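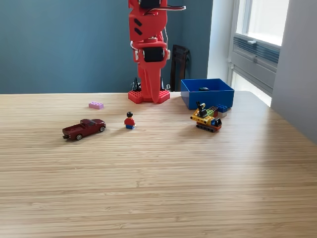

Do you tip the guide on a free walking tour, and how much?

I'm in Widham for three nights in October and signed up for the old town walk with Tikison. It says free on the booking page but my sister swears everybody hands over cash at the end. I've never done one of these and don't want to be the rude one!

Eleri Voyle

Plan on tipping, and bring small bills. The guides on those walks mostly live on what people give them at the end. I usually do 7 dollars a head for a two-hour walk, a little more if the guide stuck around to answer my endless questions (I'm that person, sorry). I did the Tikison one with Fasil and he was great on the canal stuff – ask him about the bell foundry. Wear real shoes, the hill by the market is all cobbles.

Kiros Yimer

6 or 7 is fine. We did the evening one.

Ibsa Wolde

I'd go a different way and book a private guide if there are four or more of you. We paid 30 each with Hirkumano last year and got the whole morning, plus the inside of the chapel, and the free walks only stop outside it. Tip was included so no fumbling around at the end. They do want you to book a week ahead though, and they were slow answering my email – I ended up calling.

Was this helpful? 6 people said yes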